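What the New Arm Has Asked of Us
By Rodel Dimaculangan
January 29, 2023

I have worked in kitchens of one kind or another for 26 years, and for most of that time the newest machine in the room was a dishwasher. So when Pruvier told us last April that part of the prep and clearing work at our site would be handed over to a robot arm, I did what most of my coworkers did. I went home, complained over dinner, and slept badly. I would like to say I came around quickly, but it took me most of the year, and I have only come around part of the way.

The first thing I should explain is how the work gets decided now. It used to be that whoever came in early looked at the counter, looked at the clock, and started with whatever was going to be a nuisance later. No one wrote that down. Then the people from Drokine came to set up the new system and they wanted all of it written down - which bowl goes where, what you reach for first, what you never put next to the edge. We spent 9 afternoons at it. I remember Ojo, who has been here longer than I have, getting stuck on the question of how she knows when a counter is ready. She kept starting a sentence and dropping it. I think she was a little insulted by the question at first, and then she got interested in it, and by the end she was arguing with the engineers about bowls and enjoying herself a good deal.

Much of the planning is done in simulation now, and I have come to like that part more than I expected. A counter gets set up on the computer with the ordinary clutter on it, the arm tries its reach there, and we sit around the screen with our coffee and say what bothers us. When a bowl breaks on the computer there is no one on their knees with a dustpan.

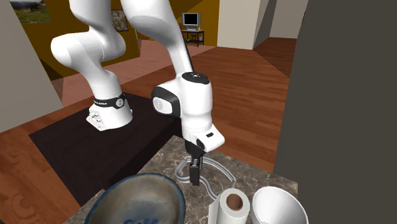 Prep and Clearing Team, Pruvier Kitchens

A roll of paper towels with a bowl or cup close on either side of it is the kind of thing any of us would deal with without a thought. You slide one bowl over with the back of your hand while you are talking to somebody. For the arm, with those straight black fingers pointing down at the stone, every one of those little moves has to be thought out by a person first, and I have gained some respect for my own hands from watching the process.

Now to the part that worries me. We were a crew of 13 hands, if you count the half days, and the company has kept its word so far that the arm would not cost anyone a job. I am grateful for that and I say so whenever I am asked. But the job that was kept is a different job. Four of us spend part of each shift at a screen, checking plans and making notes, and some people are good at that and some are miserable. A man who took this work so he could be on his feet and keep his mind to himself did not ask to become a reviewer. He should be allowed to say so without being told he is afraid of progress.

Pay is the other thing, and I will try to be brief, though my wife would laugh at that. When you teach a machine what you know, you have handed over something that took years to learn. I believe that deserves a line on the paycheck. Training hours at the same rate as clearing hours seems wrong to me, and I have told management so, politely, more than once.

Still, my wrists hurt less than they did. I talk to my coworkers more, too, since arguing over a plan is a sociable sort of work and scraping was always a lonely one. If another kitchen asked me for advice, I would tell them to bring in the people who do the clearing before the equipment is ordered, and to give them plenty of afternoons. We came in after the order was signed, and a lot of what we said in those afternoons would have been cheaper to hear in the winter before.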